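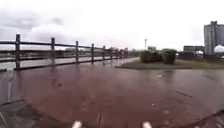 2026-07-16

Rain again, and the robot has decided it doesn't believe in puddles. Or it believes in them too much. The log has it braking for "obstacle, large, stationary" 25 times between the start of the path and the second bend, and as far as I could tell the obstacle was the sky, lying on the ground.

I walked behind it in my good jacket, which is now my other jacket. Dry days it does the fence stretch without a hiccup, fence on the left, grass on the right, a route a shopping cart could manage. Today the paving had a shine on it and the fence posts were doing their streaky reflection thing, and Flakura (our mapping software, named by someone in a hurry) took the reflections for a second fence. Fine, stop for the second fence. I can respect that. What I can't respect is what came next: it made up its mind the real path was somewhere to the left, and went to look for it.

It hit the curb at walking pace. The bumper did its job and the bumper switch did not. The wheels went on turning against the concrete until I got to the red button, and I was 4 steps back, where the procedure says I should be, so that was long enough to smell something. No harm to anyone. A jogger went past a minute later and asked if it was stuck. I said it was thinking.

So that's two faults. The reflections I more or less expected, we've had them on the list since December. The switch bothers me a lot more. A robot that sees fences that aren't there is a nuisance, but one that can't feel a curb could lean on somebody's shins with the same enthusiasm. I opened the housing under the shelter and found water in the connector, the one Janilden sold us as sealed. It's sealed very nicely on one side.

Wrote it up as a safety stop, fault 173, and put "no outdoor runs" on the board until the connector is swapped and we've tested the switch with a hose on it. Ulloa wanted a wet-weather demo next week. The reply to my email was one line asking if we could do it indoors.

Socks are on the radiator, which is off. Must order connectors tomorrow, from anyone else.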